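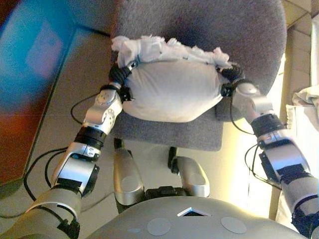 Bundling cloths for the winter wash

Filed under: House and Storeroom

Last updated: Monday, December 14, 2020

The white cloths go out for washing before the holiday closing again this year. They will be picked up from the ground floor at Valside, and everything has to be bundled by the time the van gets here. Last winter we used plastic bags. This time we are tying the cloths up in themselves, the way the storeroom did it in July, and the bags stay in the cupboard.

The July wash was 33 cloths. They came back with none missing and, for once, with the table covers and the dust covers still separate. With the bags, the driver had been tipping everything into one cart. A tied bundle stays a bundle until someone unties it, and the laundry at Pesutholm has said they prefer them too. They weigh each one as it comes off the cart and write the weight on the slip.

Leif Fogh has the list of which rooms have which cloths. If your room has been using one that isn't on the list, tell him before it goes in a bundle. Three covers from the upstairs meeting room were never written down, and we only found out when they came back with no slip.

What goes in

Table covers, dust covers, the plain white throws from the reading room, and the cotton pieces used for wrapping the framed prints. Dish towels are washed here and don't need to be sent. The same goes for anything with a colored border, which has to be washed separately and will wait until after New Year's.

Shake each cloth out before you fold it. We had paper clips, two pens and a door key in the last lot. Look for stains while you have the cloth open and put a safety pin next to any you find. Pin through the hem if the stain is close enough to it, as the older covers are getting thin in the middle.

Wax is the exception. Don't pin a waxy cloth and don't bundle it. Hang it over the rail in the storeroom and Zuleica Lopes will deal with it.

How to make up a bundle

Pick the largest cloth you have and spread it out flat. Fold the others into squares no wider than your forearm is long and stack them in the middle. Four to a bundle is plenty if they are table covers. You can go up to six with the throws.

Bring two opposite corners of the outer cloth up over the stack and pull them snug. Then bring up the other two. Gather everything at the top, twist once, and tuck the loose ends under. You want the underside pulled smooth and all the slack up top, where it can be gathered in one place. If the bottom sags, open it and start again, or it will come apart on the stairs.

A seat is a better height for this than the floor. The gray office chairs do well, as the padding keeps the stack from sliding around while you pull the corners in. If yours is on wheels, back it against the wall first.

Tie with cotton tape if the ends won't stay tucked. There is a roll of it on the Oddsson shelves, second from the top, beside the labels. Please don't use rubber bands on the cloth. They leave marks, and two of them broke in the wash in July.

Every bundle gets a paper label with the room and the number of cloths inside. Write in pencil. Ink runs if the label gets damp, and we had one that couldn't be read at all.

Moving them

Tied cloths are heavier than they look, and they give in the middle. Don't pick one up by the gathered part alone. Take a side in each hand, press in a little, and lift the whole thing together. For the long bundles, such as the ones from the reading room, keep your hands out at the ends and walk slowly so you can see where your feet are going.

Keep them off the floor if you can manage it, though the storeroom floor is swept on Fridays and a minute there won't hurt.
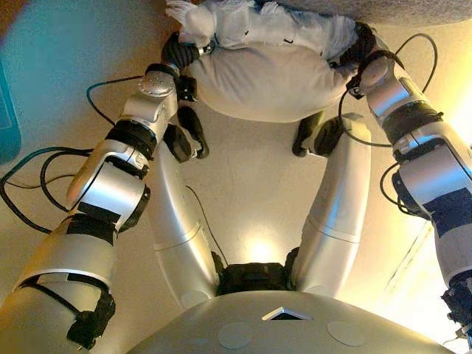 Where to leave them

Bring finished bundles to the ground floor hall, on the side away from the radiator. Line them up in one row and don't stack them. The Dultton cart will be parked there with its brake on from the morning of the pickup, and Leif will load it and check the labels against his list.

If you can't carry yours down, leave it on a chair inside your door with the label facing out and send a note to the storeroom before lunch. We can get to the upper floors twice that day, once at 11 and once at 3.

When they come back

The laundry needs 14 days over the holidays, where it is normally nine. That puts us into the new year, so rooms with bookings in the first week should hold back one clean cover each. The storeroom has 31 spare covers in the small size, which fit the square tables. The spares for the long tables are all out at the moment.

Clean cloths come back folded, inside the same outer cloths they left in. Open yours when you get it, count against the label, and sign the slip. Put the outer cloth away with the rest. It has been washed as well, even if it looks more wrinkled than the others from being tied up on the way home.

Cloths that come back torn should go to Zuleica with the slip still attached. She is keeping the worst of them to cut up for polishing. She would also like the basket of safety pins back, if anyone has it. It was last seen in the reading room.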